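Posted by Gavin Mowat, Sunday, 4:12 pm
List: Tistia manipulation data

Subject: Re: glasses task, first batch

Precious Agbayani wrote:
> We have 400 episodes of the glasses task logged. Maxence thinks
> that's plenty to start training on. Any objection to calling the
> batch closed and moving to the next object?

Yes, I object. Four hundred of what? I went through 50 of them last night and they're close to the same episode over and over. Same table, same vase of pink flowers, same pair of glasses with the arms open.

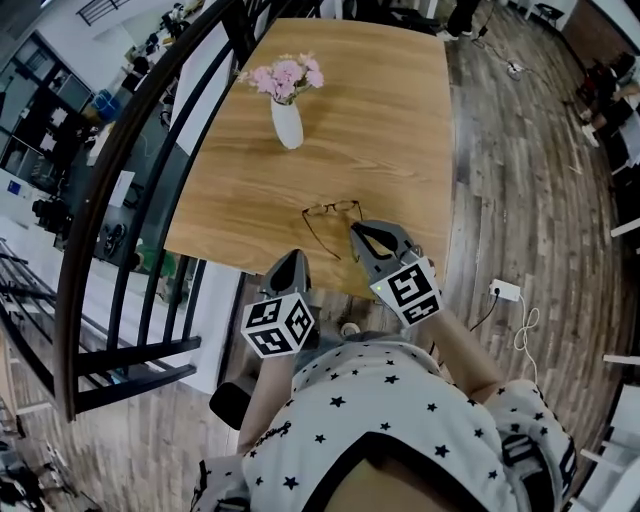

Right gripper near the glasses, table by the railing.

A policy trained on this will learn the table. I'd bet money on it. We went down that road with the Plevix set, where the numbers looked great until Thierry moved the lamp.

My other gripe is the labels. Of the 50 I watched, I would have marked 34 as clean. The sheet says all of them are. Who is deciding, and from what? If it's the person holding the grippers, they're grading their own homework.
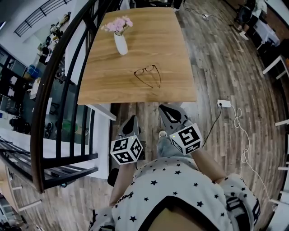

I also don't buy the argument that the flowers give us "clutter." One vase is one vase. Put down some keys, a mug, a folded napkin, a second pair of glasses. Fold the arms in half the episodes. Turn the pair upside down. Swap operators too, we all have habits in how we come at an object and the model will pick up every one of them.

What I'd accept: 30 episodes per layout, a new layout each time, and someone other than the operator doing the labels. Fewer episodes is fine with me. If Maxence still wants to train on the current batch, go ahead, but hold the test in a different room and post the failures along with the rest.

Gavin

Recent in this list:
Hekau marker cubes, print settings
Re: Re: Gaillard export drops timestamps
Who has the spare jaws?

This site uses cookies to keep you signed in to the archive. Accept | Settings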